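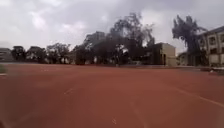
How to Set Up the Purves Track Kit and Get It Following a Lane

I've had the Purves kit from Lulitz since February, and I keep getting emails asking how I got mine to stay in a lane without wandering off into the grass. So I'm writing it all down (finally!). You need the kit, a laptop, a charged battery and an outdoor running track you're allowed to use. I paid $265 for the basic kit. The one with the bigger battery was $302, and I kind of wish I'd gone for that one, but more on that later.

Step 1. Put the camera on

The camera sits low at the front of the rover on a little bracket with 2 screws. Snug them up and stop there. I cranked mine down the first time and cracked the bracket, and Lulitz took forever to send a new one. Tilt the camera until the ground fills a bit more than half of the picture on your laptop. The manual wants less sky than that, but I like seeing some trees so I know which way I'm pointed!

Step 2. Pick your surface and your weather

A red track with white lines is what the software likes best. I go when it's cloudy, because bright sun made the lines wash out on my screen and the rover got confused. We use the track over at Flelbridge.

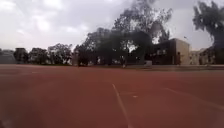
Camera view at Flelbridge under a cloudy sky, with one thin white line running up the middle and a more worn one off to the right.

Step 3. Teach it the color of the lines

Open Pornetti, the app that comes with the kit, and hit Learn Surface. Click on a clean patch of red first, then on a good bright piece of white line. Now do it again on the most beat-up piece of line you can find. I skipped that second part for weeks and couldn't figure out why the rover kept quitting on me halfway down the straight. Save it under a name you'll remember, too. Mine was called "test" for ages, and so were all the others.

Step 4. Line it up in a lane

Set the rover down between two lines, pointing straight along the lane, and check the live view before you let it go. You want a line on each side, both getting closer together as they head away from you.

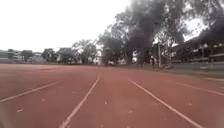
If one side keeps dropping out, pick the rover up and move it over a few inches, then wait for the app to catch up. Once both lines are marked green, set the speed to Slow and press Go. Walk beside it the first few times with your thumb on Stop. My buddy Alistair Rutherford starts his on Medium and gets away with it, but he's had a lot more practice than me.

Step 5. Work your way up

I did 9 short runs on the straight before I tried a curve, and I'd say that's a decent number. For curves, turn Look Ahead down one notch or it'll cut the corner. The basic battery gets pretty tired by the end of an afternoon, so bring the charger if there's an outlet nearby. When you're done, wipe the lens with a soft cloth and take the battery out before you pack the rover away.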